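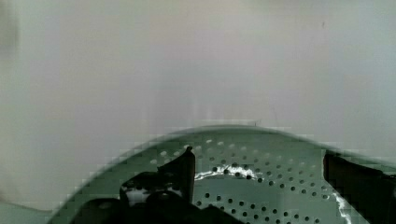
Perforated surface and rim, close view.

Notebook, pest trials, Tuesday, November

Stored product moths, week 7 of the pheromone trap run. Entry covers the Zaniseck flour store and the two smaller sites at Fevano. Lures are the Ruvum type throughout, same batch as last time, kept in the freezer until the morning of fitting.

Zaniseck. 36 delta traps out, 34 recovered. One missing from the mezzanine, hook still in place. One crushed behind a pallet in bay C and not countable. Sticky liners changed in the rest. Catch is heaviest along the north wall again, between the sifter and the dust extraction ducting. The reading from the south side remains low, and the two traps by the roller door are full of dust, so treat those as no data. I have marked them ND on the sheet and not zero. Please do the same if you fill it in next time, as the earlier sheets have both and I had to go back through the liners to sort out which was which.

Larval webbing found in the seam under the sifter housing and in the cable tray above it. Frass present. Took a sample of residue from both and bagged them separately. The cable tray has clearly been left out of the cleaning schedule. Asked for it to be added. The site cleans with an air line, and this moves the material about without removing it. Vacuum only from now on in that bay, and the bag to go straight out to the skip.

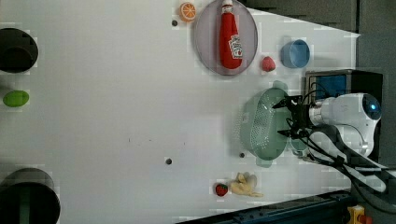 Fevano, unit 2. No adult moths. Some booklice on the damp side of the partition, not of interest for this trial but noted for the site report. Humidity logger had stopped, battery flat. Replaced it, so the record has a gap from the last visit to this one. Unit 1 had a low catch, all males, all in the trap nearest the delivery door. Probably coming in with stock. Will ask for the incoming goods log before deciding whether the store itself needs treating.

Lure life. The Zhong method for ageing lures gives a steeper drop in catch than we are seeing. Our older lures are still pulling at a fair rate, but the store is cool at this time of year and I would not rely on that in summer. Suggest we keep to the present change interval until there is a warm-season set to compare. The comparison traps (old lure next to new) should also be further apart. At the present spacing they are almost certainly interfering with each other, and the north wall pair can't be used for anything.

Identification. Most of the Zaniseck catch is Ephestia kuehniella on wing pattern. Two specimens are too rubbed to call and have been put in the pinning box for a proper look. Do not enter them under kuehniella in the meantime.

To do before next visit:
Order liners, we are down to the last packet.
Fit a replacement trap on the mezzanine, same hook.
Move the roller door traps inward, away from the draught.
Get incoming goods log for Fevano unit 1.
Check freezer label dates against the lure register.
Rear out the webbing samples, vented tubes, bran, top shelf of the incubator.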